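The tray sorter, continued

When I last wrote, the gantry could move left, move right, and make a noise like a dentist. I am pleased to report progress: it now moves left and right more quietly. The noise was a grub screw. It had been a grub screw since March, and I had replaced a belt, a pulley and most of my good mood before I put a hex key anywhere near it.

For anyone new, the plan is a machine that takes colored sheets out of a shallow tray and puts them down again somewhere else, in an order I choose. A toddler can do this. A toddler also needs lunch, and doesn't run on the secondhand Movia controller I bought before I had any use for it, so here we are in the shared shop most evenings until they turn the heat down.

The controller is fine. The manual was translated by somebody who hated motors. It says the steps per revolution "shall be agreeable," and after a week of trying numbers I found that 3,000 is not agreeable and 2,975 is. I don't know why. I have a theory about the gear reduction, and I have stopped telling it to people at the shop because they have started carrying their coffee to the other end of the room.

Picking is the real trouble. Two sheets like to travel together, and the Folent suction cups have no opinion on whether they're lifting one or both. Peeling from a corner works better, so I've been doing a lot of it by hand, slowly, trying to notice what my fingers do before they do it. I've also gone back to a wooden tray, with a yellow sheet and an orange-red one in it for most of the tests, as those two are easy to tell apart when you're tired.

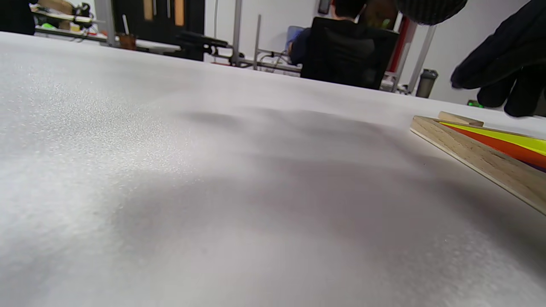 Imamance wrote in after the last post to say that I should forget the cups entirely, put a strip of rubber on one finger and drag the top sheet sideways until it buckles, the way a cheap printer does it, and that printers have been getting this wrong for so long that all the mistakes are already documented.

I hate how sensible that is. I had drawn up a vacuum sensor, a second valve and a bracket for the valve, and the bracket was nice. I cut a rubber strip from an old bike tube instead and taped it on. The first try moved the whole stack. With less pressure it moved nothing. Somewhere in between there's a setting where the top sheet humps up like a startled cat, and then you can get under it, if you're quick and the tape holds. The tape does not hold.

So the to-do list is glue, a softer spring, and a run of 200 picks without me standing there with one hand over the stop button. The Mengal bearings are still on back order. I'm told September, and they didn't say which one.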